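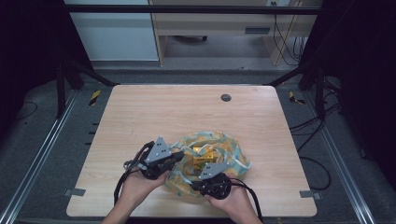
Grip dropout (hand-held grippers)

Grip dropout is the name we gave at Brisness to a fault in hand-held grippers, where the jaw reading goes flat while the fingers are still moving. I first met it in June, on the bag-opening task, and I'm still a bit cross about it!

The recording looks fine until you plot it. Then one gripper claims to be shut for 13 seconds while the person holding it is plainly tugging at a plastic bag. We lost 171 recordings out of 400 that way (Hina Swati went through the lot, bless her).

Cause

A tired cable, mostly. Each gripper trails its own lead, and if you twist your wrist to get at the side of a bag, the plug gets a sideways pull. Elango Hegde reckons the software made it worse by repeating the last good value, and I agree with him.

Remedy

Leave slack in the lead, and stop the run if the reading freezes for more than 2 seconds. Elus grippers may need a new plug as well.

See also: Stuck jaw; Lost tracking

Contact the editors | © Brisness | Back to top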